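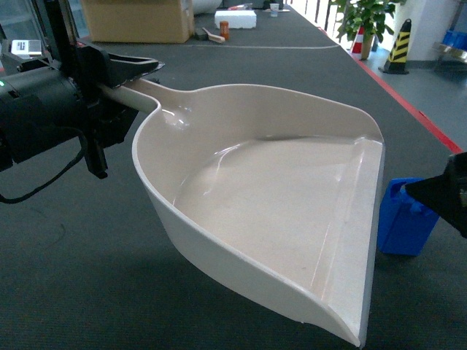

Dustpan handover, left arm to right arm - how are you teaching the regrasp?

tablesaw_annex
Posts: 22

Two arms on one bench, teleoperated with leader arms, parallel jaws. The task is a tabletop cleanup: left arm picks up a dustpan by the handle, right arm brushes debris into it, then the pan gets tipped into a bin. I have the pick and the brushing in decent shape. What I can't get is a clean set of demonstrations for the tip.

The handle is flat-sided, so the jaws hold it well in one direction. But the scoop is wide and all the weight is out past the end of the handle. When I roll the wrist to dump, the pan rotates a few degrees in the grip and the lip ends up pointing somewhere I didn't ask for. As the operator I see it and correct it. The policy learns the correction as part of the motion and does it every time, even when the pan hasn't slipped.

I have 300 episodes recorded. Before I record more I'd like to know whether other people do the dump with one arm, or bring the second gripper in to steady the rim.

Control is 40 Hz, head camera plus one on each wrist. Policy is the stock one from the Walczak repo, nothing changed but the action dimensions.

mossgrid

Steady the rim. We did a similar thing with a tray and one-arm dumping never got reliable. Second gripper on the far side wall, light contact, both arms roll together.

The downside is that it's hard to teleoperate. Two people on the team could do it well and the rest made a mess of the data.

peg_in_whole

I'd go the other way. Bring in a second arm and you have a closed chain through a plastic part that flexes. Your leader arms don't give you force, so the operator is guessing how hard the two sides are fighting each other. You'll get demos where the pan is visibly bent and nobody noticed until playback.

Fix the grip first. What's on the jaws? If it's bare plastic on bare plastic, that is your whole problem. Put thin rubber on them and grab the handle closer to where it widens into the scoop. That takes a lot of leverage out of it.

tablesaw_annex

Jaws have the factory pads, which are hard. I've been grabbing near the end of the handle because that's where I'd hold it myself. I can move up. My worry is the wrist hitting the back rim when I tip.

peg_in_whole

You have more clearance than you think if you come in with the gripper square to the handle. Try it by hand with the motors off before you record anything. Just move the arm through the whole dump and watch for where it touches.

kettle_logic

Agree on doing it with the motors off. I'd go further and say record that part kinesthetically and skip the leader arm. Guide the real arm through the tip, save the joint path, replay it, and record the cameras during the replay. You get the motion you wanted with no hands in view, and you feel the slip directly while you're moving the arm.

mossgrid

Kinesthetic is fine for one path. He needs variety. If every dump is a replay of the same path, the policy will work from that one start pose and nowhere else.

kettle_logic

So record more than one. I did 40 for a pouring task and perturbed the start on replay. It took an afternoon. I don't think the variety in teleop data is as useful as people say. Half of it is operators hesitating.

mossgrid

Hesitation can be trimmed. Missing coverage can't be added back later. We'll have to disagree on this one.

quiet_flange

Separate question for the OP. Are you labeling the episodes where the pan slipped and you corrected? You said the policy does the correction every time. That sounds to me like it can't tell the two cases apart from the images. A glossy pan under overhead lights is a bad case for this - the highlight on the inside of the back wall moves around more than the pan does.

Things I'd check, in order:

Can you see the lip in the wrist camera at the moment you start to roll? If not, the policy only has the head view to go on.

Does the gripper body hide the handle in the head view during the roll? If it does, the angle of the pan in the jaws has to be read from the scoop alone.

Are you feeding in gripper opening? Small changes there tell you something about the grip, though not much.

tablesaw_annex

Went back through a bunch of episodes with that list. Lip is visible in the left wrist camera until partway through the roll, then it's gone. In the head view the end of the handle is inside the jaws the whole time, so yes, it's only the scoop. The scoop is big enough that you'd think that would do.

No labels on slipped versus not. I can add them by watching, but it will be slow.

Gripper opening is in the state vector.

quiet_flange

Label a small set first and see what share has the correction in it. If it's most of them, then the policy is doing what you showed it and there's no mystery.

drayhorse

We bought the Novberg pads for this sort of thing and they made a real difference on flat handles. They do wear. I change ours when I start seeing shiny spots. Lullberg makes a softer one that I didn't like, it let the tool rock.

Also, are you clearing the bench between episodes? I used to leave other stuff out at the far end because it was out of reach, and then the policy got odd when I moved it. Either keep it fixed or move it on purpose as you go.

peg_in_whole

I'd leave it cluttered and shuffle it. A bare bench trains a policy for a bare bench.

drayhorse

Sure, if you really shuffle it. I said I would and then didn't for 900 episodes.

tablesaw_annex

Update. Rubber on the left jaws, grasp moved up toward the scoop. Motors-off check was fine, the wrist clears the rim with the gripper square like peg_in_whole said. I had to lower the bin a little because the lip now arrives closer to the arm.

Labeled 40 of the old episodes. Correction is in 22 of them, so quiet_flange was right.

I'm throwing out the dump portion of the old data and keeping the pick and the brushing. The grasp point is different now, so I may have to redo the pick as well. Not sure about that yet.

mossgrid

Redo the pick. If the old pick data ends with the jaws near the end of the handle, that's the state your dump will start from, and you have no dump data from there anymore.

kettle_logic

Or keep the old picks and add a short regrasp: set the pan down, slide up the handle, lift again. It's slower, but you'd have a recovery behavior out of it.

mossgrid

That's one more thing to teach and one more place to fail. Pick demos are quick to record.

tablesaw_annex

Redoing the pick. I'll try the kinesthetic method on a few of the dumps and keep those in a separate folder so I can train with and without. The Plustdale leader arms are back on their stand and the left one needs its wrist joint zeroed again before I start.

quiet_flange

Zero both while you're at it, and post the with/without numbers when you have them.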